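**Peg placement on the Gisler cell: what failed and how we found it**
Project report, Eva group – Mal-soon Cheon and Hwa-young Kang
23 Apr 2018

We picked the sorting task in February because it looked like the easy one on the list. The robot takes a red two-peg part, carries it over a blue target and lowers a peg into an opening. What we got was the most interesting fault either of us has ever chased, and we'd gladly do it all over again!

## The setup

The arm stands over a gray walled bin, and the gripper closes two metal fingers on the sides of the part. A small camera near the wrist looks down past the fingers. Our program, which we named Eva, reads the camera, works out where the target is and sends moves to the arm through the lab's Clomalton controller. Mal-soon wrote the vision side. Hwa-young wrote the motion side and the logging, and the logging saved us in the end.

The two pegs are not the same length, so the long one always arrives first. Keep that in mind, because the whole story hangs on it.
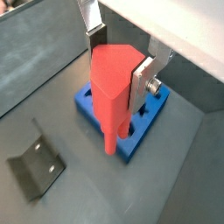

*Figure 1. Red part in the gripper over a blue block with rectangular cutouts.*

## What went wrong

Over the full test series we made 308 placement attempts. In 213 of them the peg went in and the part was released the way we wanted. We expected a few misses from bad vision, and we got those. What we did not expect was a group of 52 runs where Eva wrote "placed" in the log while the part was sitting crooked, with the long peg resting on something solid.

The rest of the failures were plain ones. The part was picked up badly, or the target wasn't found, and Eva stopped and said so. We're happy with those. A robot that stops and complains is doing its job.

The 52 false "placed" results were a different matter, and in two of them the arm kept pushing down until Hwa-young hit the stop button. The second time, the part twisted in the fingers and shot sideways into the bin wall. It was only a plastic part and the lid of the cell was shut, but it made a loud crack and we both jumped. We stopped testing that afternoon and told our lab supervisor, and we did not run the arm again until we had a force limit in place.

## Looking for the cause

Our first guess was the camera. Mal-soon spent four days recalibrating it, and the position error got a little smaller, but the false results kept coming at the same rate. (The calibration script is much nicer now, so we're calling that a win anyway.)

Our second guess was slipping in the grip. We put a pencil line on the part next to the finger and checked it after every run. On most of the bad runs the line had moved! So the part was sliding up between the fingers while the arm went down. For one happy evening we thought we were done. Then we tightened the grip and the sliding stopped, and Eva still said "placed" when she shouldn't.

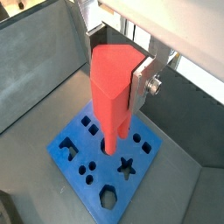 The answer came out of the logs. Eva decided the job was finished by comparing the height of the wrist with a stored number, and that number had been measured with the short peg touching down. When the long peg caught on an edge and the part slid up in the fingers, the wrist still reached the stored height, so the check passed. With the tighter grip the part couldn't slide, but the arm flexed just enough to pass the check anyway. The slipping was real, it just wasn't the fault. The fault was that we trusted one height reading and never asked whether anything was pushing back.

## The fix

- The stored height is now measured separately for each peg.
- The last stretch of the move runs slowly, and Eva reads the motor current on the Cida wrist joint the whole way down.
- If the current rises before the peg should have reached bottom, the arm backs off, shifts a little and tries again.
- After two tries it stops and asks for a person.

The backing off is great fun to watch – it looks like someone feeling for a keyhole in the dark.

## Safety changes

The force limit now lives in the controller and no longer in our own code, so a bug in Eva can't switch it off. We also added a rule for ourselves: one person runs the program, and the other keeps a hand by the stop button and does nothing else. Before the crack we were both staring at the screen.

## Still open

We haven't tested the new check on worn parts, and the current reading is noisy when the arm is cold. Mal-soon wants to try a proper force sensor next term. Hwa-young would like to log the finger position too, so that a sliding part shows up without the pencil line. The old logs are in the group folder with the bad runs marked.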